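Lysenko omnibus: is the new scan worth it or not?

Started by gutterspace, Sunday

Pliseo is putting the whole run of Lysenko back in print as one fat hardcover, and the ad says "restored from the original art." I'd like somebody to explain to me how that can be true. Half those pages were sold off one at a time at conventions. I watched people walk out with them. So restored from what?

They want 289 dollars for it. I already own the floppies and I'm not paying that for a scan of the same floppies with the yellow taken out.

brickmason_phil wrote:
They said on the Clallance podcast that they tracked down "most" of the originals. Didn't say how many. I preordered anyway, my issues are falling apart.

gutterspace wrote:
"Most" is doing a lot of work there. If it was 90 percent they'd say 90 percent.

tessellate wrote:
You two do this every time a reprint gets announced. Phong Lại went over the preview pages on his blog and he thinks the first chapter is clearly shot from art. You can see the pasted lettering corrections on page 9. You don't get that from a printed comic.

gutterspace wrote:
One chapter. The one they picked for the preview. I'd put my best pages in the preview too.
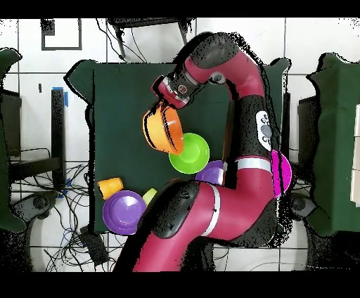

And the coloring is a separate problem. Even with every board in hand, the boards were black and white. Châu Chu did the color on guides, and if the guides are gone then somebody at Pliseo sat down and guessed. Look at the coat in the harbor fight. In my copy it's a muddy green. In the preview it's teal. Who decided that?

tessellate wrote:
Cheap newsprint decided it was muddy. It was probably always supposed to be teal.

gutterspace wrote:
Probably.

oldmanpulp wrote:
Got burned by these same people on Clama. Same wording in the ad, "restored." Book shows up, chapters 1 and 2 look great, then from 3 on it's fuzzy line art and filled-in blacks. I wrote to them and got a form letter. No refund. Print run was 2000 and it still isn't sold out, which tells you something.

brickmason_phil wrote:
Clama was a different printer though. And I thought mine looked fine?

oldmanpulp wrote:
Get a magnifier on the crowd stuff in chapter 4. I'm not saying it's unreadable. I'm saying it isn't what they charged me for.

brickmason_phil wrote:
I don't read comics with a magnifier.

tessellate wrote:
Has anyone just asked them for a page-by-page source list? Other publishers put one in the back.

gutterspace wrote:
Asked in March. "We'll have more to share closer to release." So I'll have more money to share closer to release. Until I see a page from the last third, I'm out.

brickmason_phil wrote:
Fine, I'll post photos of the harbor fight when mine comes. Somebody tell me which issue that was so I can put the old one next to it.

oldmanpulp wrote:
Issue 9, toward the back. Shoot it by a window, no flash.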